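Last updated: August 12, 2022

The group at Tullen began its study in June with one question: how many human demonstrations does a robot need before it can move a soft drink carton without crushing it? "Everybody had an opinion, but we had no curve," says the project leader, who speaks slowly and draws on paper while she talks.
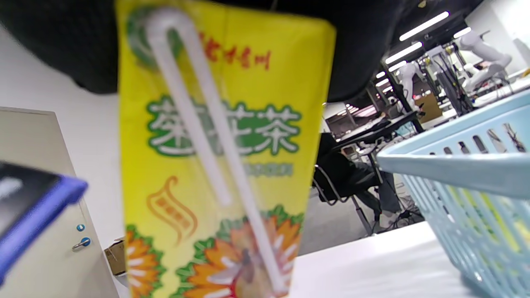
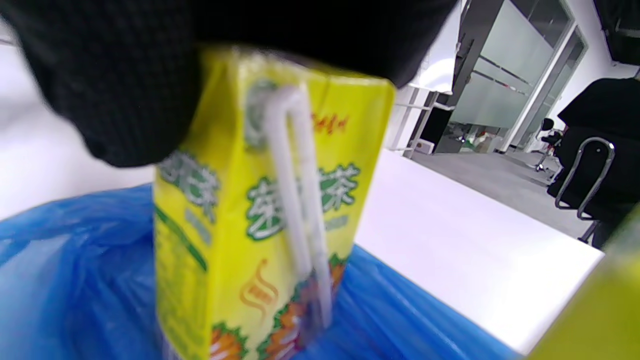 The method, called Drumano, is simple to explain. People do the task by hand many times, and a model learns from these recordings. The group collected 1000 of them and trained first with 124, then with 500, then with all. "Between 124 and 500 the difference was very big. After 500 it was small, and this disappointed me a little," she says.

More useful was the variety. When they repeated the training with 500 recordings from several rooms, the Zarkitz arm failed in 41 trials fewer than with 500 from only one room. "I would now prefer to change the room before I ask for more hours."

She is careful about the straw. Its position changes how the carton bends, and the model does not always notice it. A colleague at Heydari will repeat this part with other cartons, and until then she does not want to publish the number.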